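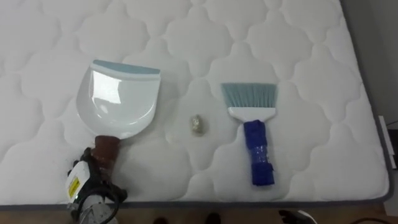

Mattress maintenance, short thread. Quilted top, gray border, no sheets on.

1/ Dustpan and hand brush before vacuum. Crumpled foil and wrappers will jam a 5-inch upholstery nozzle. Pick up anything larger than a crumb first.

2/ Brush along the rows of stitching. Grit collects in the seams between the puffed panels. Rubber lip of the pan flat against the fabric, short strokes, light pressure.

3/ Then the piping. Lint sits on the inner side of it. Corner to corner, once per side.
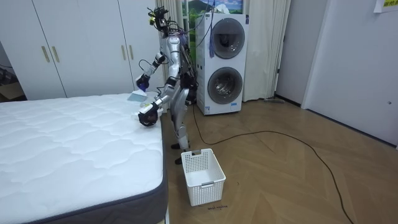
Bare mattress, washer-dryer stack behind. Narrow gap between them.

4/ With a gap like that you can't rotate the mattress in place. Stand it on its long side, walk it around, lower it. Ngaio Gilchrist does hers every 12 weeks. I do mine in September and again in spring.

5/ Bedding goes back on after 8 hours with the window open. The Pendomitz cover gets its own wash, low spin. Next thread: the lint filter.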